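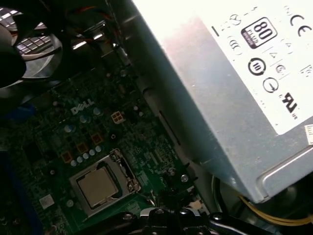
Old office computers, opened and sorted
Gallery by Tyyne Ikonen, Sekville
13 Jul 2018

For several years I have taken old office computers apart in my free time, and I wanted to collect a few pictures and notes in one place. The machines come from small companies in Sekville when they change to newer ones. In March a translation office called Fokness gave away 17 towers at once, and most of my evenings in the spring went into them. English is not my first language, so please write to me if something is not clear.

I am interested mostly in the inside of such a computer. From the outside they are all black boxes, but the people who designed the inside had to think about the technician who must open it in a hurry, and one can see this thinking in the rails, the latches and the way the cables are led. I like these details very much.

The power supply and its label
The label on the power supply is the first thing I read. On this one there is the 80 PLUS logo, and also the CE and UL marks. The 80 PLUS logo tells that the unit was tested for efficiency, and I am always glad to find it, because in an old office machine it was not always a matter of course. I never open the power supply itself. Inside there are parts which can keep a charge for a long time after the cord is pulled out, and I have no training for that work. If a unit is bad, it goes to recycling in one piece.

The fan
A case fan collects more dust than any other part. I hold the blades still with one finger and use a soft brush, then short puffs of air. When a fan is noisy also after cleaning, I replace it. I buy the fans from Softić, a small parts shop two streets from my home, where they let me bring the old one and compare the plug.

The motherboard
The board is a dark green one with the DELL name printed in white. Close to the name there is a small white power connector with four pins. Beginners like to pull such plugs by the wires. It is better to press the little clip and hold the plug by its body, even if the fingers have almost no room there. 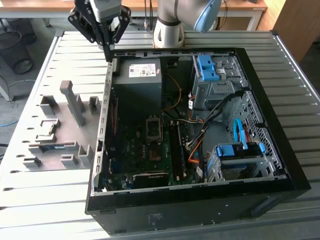 Is it worth keeping the processor when you take an old computer apart?
Usually it is, if the pins or contact pads are clean and you know the model. A processor takes almost no space, it seldom wears out, and it can be used for testing another board with the same socket. Put it in a small antistatic box and write the model on the lid.

The tower on its side
I always work with the case lying down and the open side up. The socket on this board is empty, and the two memory slots stand to the right of it. An expansion card lies along the lower edge of the board.

Blue plastic
The latch on the drive cage is bright blue, and the drive caddy lower down is blue also. I find it a friendly habit of the makers to give a color to the parts which the hand should touch. With a good caddy you do not need a screwdriver for the drive.

Cables
There is an orange cable which goes from the power supply area down across the board, and a bundle of black and orange ones toward the drive bays. The SATA cable is light blue, with a red one beside it. Before I remove cables from a model I do not know, I draw a small map on paper. It takes around 5 minutes and it has saved me many times, especially when a case must wait a week before I can continue.

What I do with the parts
From the Fokness towers I could build six complete computers. They went to a reading room for pensioners, where they are used for letters and for looking at maps. Good memory modules I keep in labeled envelopes. Screws go into a Tonetti sorting box with 40 compartments, which is my best purchase in this hobby. The bare metal cases go to the scrap yard when I have a car available.

Drives are a separate matter. I erase each one completely before it leaves my table, and if it cannot be erased I drill through it and give the owner a short note about it.

I plan to add a page about older printers later this year, when I have learned more about their rollers.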